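Entwistle Playroom — Winter Safety Check
13/11/2022
Checked by: Marjorie Blackburn

Front gate latch — OK. It catches properly now, bless whoever oiled it.

Stair gate — OK, though please push until you hear the click.

Outlet covers — REPLACE 7. I had a few spares in my bag and used those by the reading nook, so the 7 are on top of what I fixed.

Bookcase anchors — OK. I gave each one a good hard tug and felt rather silly doing it, but nothing moved.

Pretend kitchen — OK. No splinters on the spoons, no sharp rims, shelf is firm.

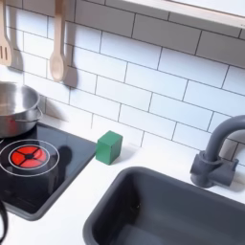 The play kitchen

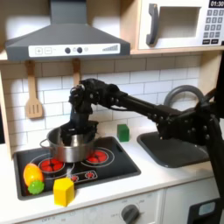
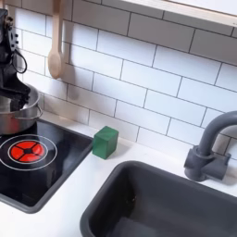
Radiator guards — FIX. The one under the long window has lost a screw and rattles when you lean on it. Duangjai Suwannarat has the right size in her desk, I believe.

Hot water at the hand sink — OK, but let it run for 30 seconds before you test it. I didn't the first time and had to start over!

First aid box — RESTOCK. Small bandages are nearly gone, and the burn gel expires this November.

Rug edges — WATCH. The corner by the coat hooks is starting to curl again, and I would love to see new tape on it before the grandparents' tea.

Smoke alarm — OK, loud as ever.

Next check after the holidays. Leave me a note if anything wobbles before then.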